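Home Articles Food and Table Index Contact

Tray service

Thursday, November 7, 2024
By Muthoni Kirui

Tray service is a way of serving food in which a single portion is carried to the diner on a tray, usually with a drink. It is common in canteens, hospitals and meeting rooms, where people eat at tables that have other uses during the day.

A tray for one person normally holds one plate and one drink. Rounded corners are widely preferred because they are easier to wipe. Small foods are placed near the middle of the plate, and tall items such as bottles go toward the back, where a sleeve is less likely to catch them.
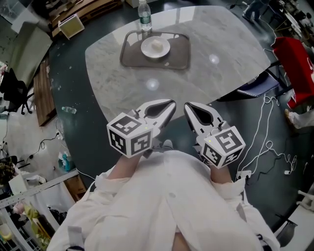
Dark brown tray with a small portion on a round white plate, bottle at the back.

Removing the plate

In some dining rooms the diner eats from the tray. In others the plate and drink are moved to the table and the tray is taken away. Obadia Ogola, writing in the Sondo handbook of canteen practice, recommends the second method for tables seating 4 or more, as trays soon fill the surface. Plates are set near the edge, in front of the diner. Bottles may stand farther in.
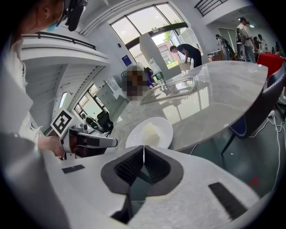 Plate near the front edge of a marble-look table, with a bottle farther back.

Table surfaces

Glossy tops with a stone pattern wipe clean quickly but show glare under ceiling lights. A plate slides more easily on them than on cloth, and some kitchens use a thin mat under it. Soft foods served as a single piece, such as tofu or plain cake, are best carried level and at a slow walk.

See also: Place setting; Cafeteria; Serving plate

Contact the editors | Copyright Zekier | Back to top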